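The T-Shirt Problem, and Other Things I Learned at a Laundry Table
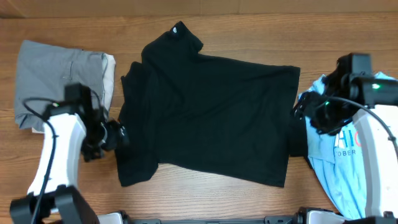
I went in thinking I knew how to fold a T-shirt. I've been folding T-shirts since I was tall enough to reach the dryer, and I'd say I'm pretty good at it, or at least I would have said so before I spent an afternoon with the woman who runs the folding room at Menix.

Menix is a wash-and-fold place, the kind where you drop off a bag and pick up neat stacks. She asked me to leave her name out of this ("my sister reads everything and then she calls me"), so I'll just say she has been folding other people's clothes for 19 years, first at a hotel laundry in Wollau and now here, and that she talks with her hands the whole time. When her hands are busy she talks with her elbows.

I started with what I thought was an easy question. What's the hardest thing to fold?

"Black T-shirts," she said, right away. I laughed and she didn't.

"With a white shirt you can see everything. You see the wrinkle, you see where the sleeve went under, you see the seam. A black one, it's just a dark shape. You think it's flat and then you run your hand over it and there's a whole ridge up by the collar."

So what do you do?

"You use your hand. I don't even look at it that much. I start at the neck and go down, and I feel for the lumps. The neck is where it always bunches."

She likes a shirt lying sideways in front of her, collar off to the far side or over to one end depending on how she's standing, and she was surprised when I told her I hold mine up against my chest and tuck it under my chin. "In front of the TV?" she asked. Yes, in front of the TV. "Well, that's fine for you. You have, what, ten shirts? Try it with a hotel's worth. Your neck would fall off."

We got onto sleeves next, and I have to tell you this woman has opinions about sleeves. She thinks most folding goes wrong there in the first couple of seconds. People grab the body of the shirt, give it a shake, drop it, and leave one sleeve crumpled up underneath. Then they fold on top of the crumple and wonder why the stack leans over (mine lean over, they've always leaned over, I thought it was the shelf).

"Pull the sleeve out first," she said. "Pinch it near the side seam, not at the end. If you pull from the end, it stretches and the rest stays where it was. Go in close, where the folds are piled up, and draw it out to the side. Then smooth. Then you can start folding."

I wanted to know about little logos, because I own a few shirts with a patch or a print up by the neck. She loves them! I figured they'd be a nuisance. "No, no, they help me. If there's a small light patch at the collar, I know right away which end is which. On a plain black shirt I have to go looking for the tag. A patch, I just line it up in the middle and fold both sides in to it."

She also folds so the patch ends up on top of the finished stack when she can manage it. No customer has ever mentioned it. She does it anyway.

Then we talked about bottoms, meaning shorts and sweats and anything gray and soft, which seems to be most of what people wear now. Gray she calls "the friendly color." It hides lint, it doesn't show a thumbprint if you've just had hand cream on, and the heathered kind forgives a crooked fold. Her one complaint is linings. A pale lining or waistband will creep out past the edge of a gray fabric and make even a good fold look sloppy, and she told me she used to unfold the whole thing and start over every time.

"Now I let a little bit show," she said. "I got older. If it's a straight line, I leave it. If it's wavy I fix it."

And pockets? Pockets get flattened from the outside with the side of the hand before anything else happens. She checks them too, of course. At the Wollau hotel she once found a folded restaurant receipt for 600 of something (she never worked out the currency) and kept it pinned up for years. Here it's mostly gum.

I asked what she would tell somebody like me, with a normal amount of laundry and a normal amount of patience.

"Get a table," she said. "Everyone folds on the bed. The bed is soft, it moves, you push down and the shirt goes down with you. A wooden table, you press and it presses back." She folds on wood at home too, on a dining table she got secondhand from a furniture place called Oshima. It has a warm, orangey grain and she likes seeing dark clothes against it. Dinner happens on the same table, she added, after the clothes are put away. Usually after.

She puts finished things up in the far left corner and works in the middle. Bottoms first, then shirts, socks last or "never, if it's late." Her record for a single bag is 24 shirts without stopping to answer the phone, and she was a little smug about it, and I think she'd earned it.

Before I left I asked if she irons. She made a face. There's another shop, Ginis, up the street, and she sends people there for ironing. "They have the steam, they have the boards. I have my hands and 2 kinds of hand cream."

I went home and cleared off my kitchen table and did the whole basket, collars first, sleeves pulled out from close in. It took me until almost nine o'clock. The black shirts still had a ridge at the neck, so I did those over.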